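Evberg to Replace Paper Intake Forms at Drikthorpe Records Office

DRIKTHORPE, June. Evberg, a supplier of document management software for local government, will move the Drikthorpe records office from paper intake forms to an electronic register. The contract covers software, data transfer and staff training.

The office handles requests for property deeds, parish maps and burial registers. Requests are now written on a three-part form and filed by date of receipt. Under the new system, each request is entered once and given a reference number, which follows the item from the shelf to the reading room and back.

Evberg will install the register on 11 workstations. Scanning of the existing card index has been assigned to Fladano, which will process 300 drawers of cards at a resolution suitable for text recognition. Cards that cannot be read by software will be keyed by hand. The original cards will be kept in storage for eight years after transfer.

The register stores entries in an open format and can be exported in full at any time. Search fields include surname, street, parcel number and year. Access rights are set by role, and every change to an entry is logged.

Paper forms will still be accepted at the front counter and by mail. Staff will enter them the same working day if received before 3 p.m.

Training takes place in small groups at the office, with one session each Wednesday until the register goes live. Each session covers data entry, search and error correction.
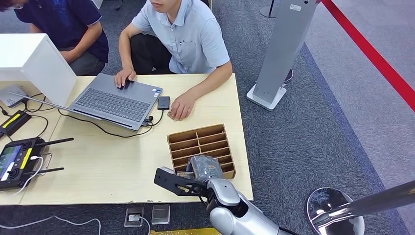 Brandão said the old index had served the office well but could be searched only by surname, so a request that gave just a street or a parcel number often meant going through roughly 100 cards by hand.

The reading room will keep its normal hours during the transfer. Drawers out for scanning will be listed at the counter, and requests for cards in those drawers will be held until the drawers are returned.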